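# Lerach puts two hand-held grippers through the laundry test

I've been pestering the Lerach lot for a go with their new hand-held grippers ever since I heard they'd got a second pair in, and this July they finally gave in and let me come along for a morning. So here I am with sore forearms and quite a lot to say about folding.

The short version: Lerach has been comparing two designs of finger for its hand-held grippers, and it has picked one. The curved, jointed finger (they call it the Vellen, after the village where Munther Masri drew the first one on the back of a parking ticket) is going forward. The older straight-sided finger, the Norier, is being kept for boxes and tins and that sort of thing, and won't be used on cloth any more.

If you've not followed this, the idea is that a person holds one gripper in each hand and does an ordinary job with them, and the recordings are used later to teach an arm to do the same job. It sounds like a doddle. It isn't! I've folded shirts since I was nine and I felt like I was wearing oven gloves for the first twenty goes.

The comparison itself was pretty simple. Hauwa Omoregie, who ran it, had people fold shirts and small towels on a bed, with each design taking its turn, and a fold only counted if the two edges ended up within a thumb's width of each other. There were 209 tries in all. The first 9 were thrown out when someone noticed the left trigger spring had been put in backwards, and the remaining ones were split evenly, 100 for each design. The Vellen fingers got 81 good folds. The Norier got 64, and most of its misses were the same miss: it would pinch the top layer beautifully and leave the bottom one lying on the sheet.

I did wonder why they bother with a bed when a table would be so much easier on the back. Hauwa's answer was that a table lets you cheat. You press down, the table pushes back, and the fingers slide under the hem by themselves. A mattress just sinks. Rima Hijazi, who looks after the recordings, was less keen on it, as every wrinkle in the sheet is one more edge for the software to get muddled by — she'd have ironed the thing if they'd let her.

My own goes were a mixed bag. With the Norier I dropped a towel three times running and said a word I shouldn't have (it's on the recording, sorry Rima). The Vellen felt odd at first, as the tips come in on a curve and you have to aim a bit wide of where you want to end up, but once that clicked I was quite pleased with myself. By the end of the morning I'd managed a sleeve. One sleeve, but a tidy one!

It's not all good news. The jointed fingers have a lot more pins in them, and pins work loose. Tamer Nseir, who builds them, reckons on checking every pin after 900 squeezes, where the Norier could go for weeks without anyone looking at it. They're heavier at the tip too, and I really noticed that after an hour. He's trying a lighter tip next, and he's also moving the trigger back a touch, which my little fingers will be very glad of.

There was also a bit of a debate over lunch about whether the comparison was fair at all. Hanan Atallah pointed out that everybody had already used the Norier for months and hardly anyone had touched the Vellen, so if anything the new one was at a disadvantage. Munther thought people simply try harder with a new toy. I think they're probably both right, and I had the last of the flatbread while they argued.

What happens next is that four more pairs of the Vellen are being put together, and two of them are off to the workshop at Lyons, where they'll be tried on pillowcases and fitted sheets. Fitted sheets! I can't fold one of those with my own two hands, so good luck to them. The recordings from this round are being tidied up first, and Hauwa hopes to have the full table of results, shirts and towels listed separately, ready to pass round the other workshops before the pairs go out.

I've been asked back for the lighter tips and I've said yes, on the condition that there's a chair. If you fancy a go yourself, Hauwa is after more people with small hands — drop her a line at Lerach and mention which hand you write with, as she's trying to get a few more left-handers in.
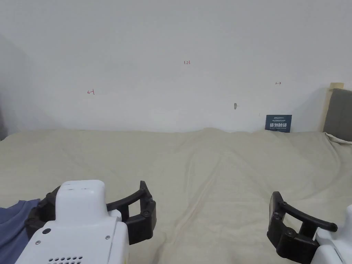
The two jointed fingers, left and right, over the bed.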